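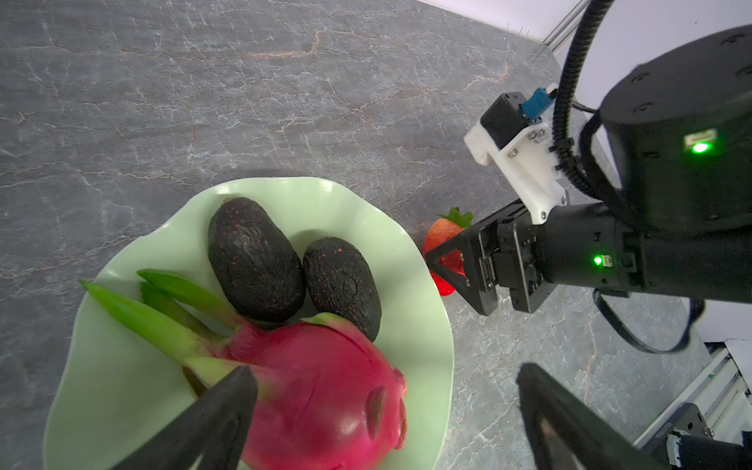
How to Clean and Store Rigid Gas Permeable Lenses

These steps apply to daily-wear rigid lenses. Soft lenses need a different solution and are not covered.

Before you start

Wash your hands with plain soap, rinse, and dry them on a lint-free towel. Put the plug in the sink. Always handle the right lens first so that the two are not swapped.

Cleaning

1. Place the lens in the palm, hollow side up, and add 3 drops of daily cleaner.
2. Rub gently with the tip of the little finger. Do not press on the centre, as a thin lens can warp.
3. Rinse with sterile saline. Tap water must not be used at any stage.
4. Check the rim against a light. A chipped lens should not be worn.
5. Repeat for the left lens.

Storage

Fill each well of the case with fresh conditioning solution and cover the lens fully. Leave overnight, or for the time printed on the bottle. Never top up old solution. Empty the case each morning, rinse it with fresh solution and leave it open, face down, on a clean tissue. Keep bottles and spare cases off the worktop, where they are easily knocked over.
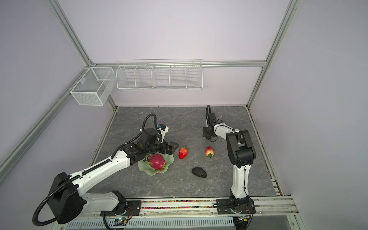 Wall-mounted wire baskets, one of them divided into five compartments.

Protein deposits

If vision stays hazy after cleaning, ask your optician whether a protein remover is suitable for your lenses. Follow the soaking time exactly and rinse twice with saline before wearing.

Stop wearing the lenses and seek advice the same day if the eye is red, painful or sensitive to light.

Text by Halvard Holmgren. Last checked 24th August.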